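Fitting a Hallway Shoe Bench

A shoe bench takes daily knocks from heels and bags, so the fixing matters more than the finish. The steps below use the Flimholm two-shelf bench, but any low open unit goes in the same way.

Before you start
Empty the hallway and sort the shoes. Keep pairs together and measure the longest one heel to toe. Allow 12 mm behind it.

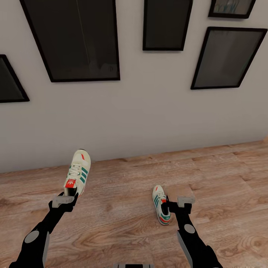

White trainers, held by the heel.

Step 1: Mark the wall
Find the studs and mark them in pencil. Draw a level line at the height of the bench top. Skirting board thicker than the rear notch must be cut back, or the unit will lean forward.

Step 2: Build the carcass
Lay the side panels flat and fit the dowels dry first. Glue, then close the joints with clamps - hand pressure is not enough. Leave overnight. White edges show every scuff, so work on a blanket.

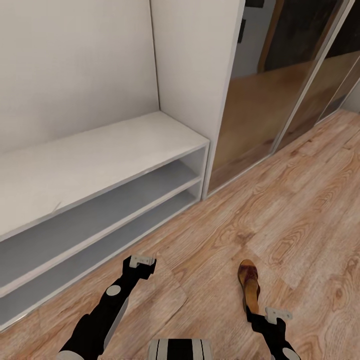
Step 3: Fix to the wall
Stand the unit against the line and pack under the feet until the top reads level in both directions. Drill through the rear rail and drive one 52 mm screw into each stud. On solid walls use Gautier plugs. Tighten by hand; a driver set too high will strip the hole.

Step 4: Set the middle shelf
Push the shelf pins fully home before lowering the shelf. Small things can be kept on either level, but leave 100 mm clear at one end for wet boots and a tray.
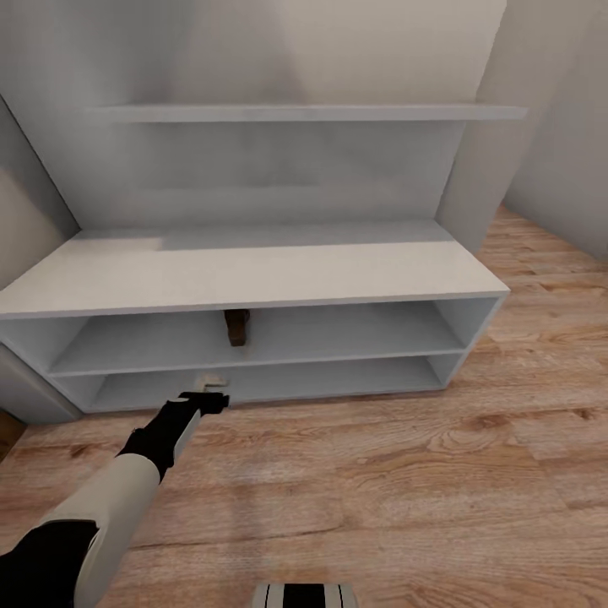
AFTERCARE
Check the screws in October, before the heating goes on. Timber floors move with the seasons and the packing may need adjusting. Wipe shelves with a damp cloth - no solvent cleaners.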